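Fr., 23. April

Werkstattbuch Auswertung, Verhandlungen Plelden/Tavport

Protokolle der zweiten Gesprächsrunde durchgesehen. Von 34 Seiten fehlen in der englischen Fassung noch 2, beide aus dem Teil über den Grenzübergang. Jadwiga Wysocka fragt beim Sekretariat in Tavport nach.

Die Einladung zum Gipfel im September liegt nur als Pressetext vor. Plelden spricht von einer »Zusage im Grundsatz«, Tavport von »Prüfung«. Beides getrennt kodiert, vorerst nicht zusammenführen. Declan wollte »Zusage« für beide, da bin ich dagegen, solange der Brief selbst nicht vorliegt.

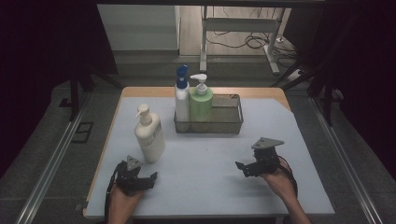 Zuletzt geändert: 23.04., 16:40 Uhr, D. Flanagan

Korpus steht jetzt bei 1.955 Meldungen. Doppelte Agenturtexte sind raus, Übersetzungen noch drin. Der Abgleich der Ortsnamen läuft wieder, Msimang wurde als Person und als Ort geführt, von Hand korrigiert.

Zeitleiste: Das Treffen der Außenminister gehört vor die Aussetzung der Manöver. In der alten Fassung war es umgekehrt, Fehler kam aus der Zeitzone. Ita Lenihan hat die 17 betroffenen Einträge markiert, ich habe erst die Hälfte geprüft.

Offen:
Wortlaut der Einladung besorgen
Kodierbuch, Punkt »Vorbedingungen«, mit Aoife abstimmen
Rest der Zeitleiste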